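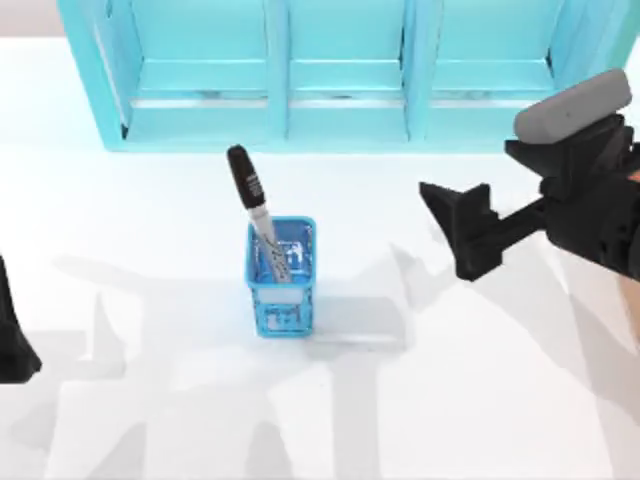
Bulavach is a fantasy audiobook series in eight parts, written by Marlene Rathjen and put out by Seidel, and I've been keeping this entry going for my fellow listeners ever since I finished part one on a very long coach journey. The story follows Binach, a ferryman's daughter who can hear what the river is going to do next, and who'd much prefer that it kept quiet. Most of the first book happens in the map room at Hultitz, where the charts are kept in open compartments with upright dividers, much like the turquoise shelf unit at the top of the picture, only stacked right up to the rafters. I love that room. Half the plot depends on a chart being put back in the wrong slot!

8 February 2019, by the Bulavach listeners' page

Background

Rathjen wrote the first book as a bedtime serial and recorded it in her spare room, and you can still hear rain on the window in chapter 19 (Seidel left it in, bless them). The early version had 119 very short chapters. The one sold now has been trimmed to 100, mostly by joining the river journeys together, and I do miss a couple of the little ones — the eel market especially.

Plot, without spoilers

Binach is sent to Hultitz to copy charts for the harbour court. She's slow at it, gets told off a lot, and then finds a river drawn on one old sheet that isn't on any of the others. From there it's boats, quarrels, a siege that goes on a bit too long for my taste, and a lovely grumpy pilot who gets all the best lines. Books two and three carry straight on. Book four jumps to her brother and took me two goes to get into.

Narration

Rathjen reads the whole lot herself. Her voices for the court clerks are a bit samey, but her Binach is spot on, and the songs are properly sung, with a tune and everything. I'd start at normal speed, as the place names fly past otherwise.

Listening order

Go by number. The short prequel came out in June, after book five, and it gives away who drew the extra river, so leave it until then.

Last updated: 8 days ago
19 comments · 119 shares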